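Gruvo hand gripper and teaching software, reviewed after three months on the packing bench
Posted 2020-11-03 by Ekua Eshun

We run a small finishing and packing shop, 11 of us, and most of what goes out of the door is small fittings in trays of 70. Filling those trays is dull work and hard on the wrists. So when Plirnent offered us the Gruvo kit (a hand-held gripper, plus the software that turns what you do with it into moves for their bench arm) I said yes before I'd asked Joscha, who looks after our machines. He has forgiven me.

What I love about it is how you teach the thing. You pick up the gripper and do the job yourself, the way you'd do it on any shift, and the arm learns from that. No typing in positions, no waiting for an engineer to come back in December. Edem Wumbei had his first tray pattern going before lunch on the day we unpacked it, and he'd never been near a robot before!

The gripper itself is a lovely bit of kit. The linkage moves smoothly and both sides close evenly, and I like that the workings are out in the open, so you can get a cloth or a drop of oil to the joints without taking anything apart. The clear sheet over the top worried me at first (I was sure we'd have it in pieces within a week) but it's good and thick and it has stood up to plenty of knocks from the bench.
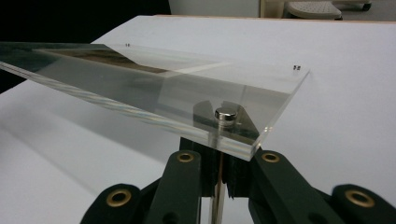 The Gruvo gripper over the white table, with the clear acrylic sheet pinned on top.

Now for what it has changed for people, which is the part other shops keep ringing me about. We haven't lost anyone and we haven't cut hours. Augustina Abugri used to fill trays for most of her shift and now she does it for the awkward parts only, and spends the rest on checking and on the customer returns we were always behind with. She says her hands feel better in the evenings. Edem has turned into our teacher, and we put his pay up to match — if you buy one of these, please do the same for whoever ends up holding it. The arm is copying their skill, after all.

It did unsettle people to begin with. Obed Alhassan asked me straight out whether he was training his own replacement, and I should have had that talk with everybody before the box arrived. Do it first. He's now the one pestering me to try it on the lids.

A few grumbles. It gets heavy after a long session, so we swap over every half hour. The clear sheet shows every fingerprint. The manual is thin, and the chapter on saving your patterns made no sense to any of us until Joscha rewrote it on one side of paper.

We looked at the Gedov set as well, which is cheaper, but you teach that one from a screen and my lot didn't take to it. I'd buy the Gruvo again tomorrow, and we've asked Plirnent for a price on a second one for the Ackah line.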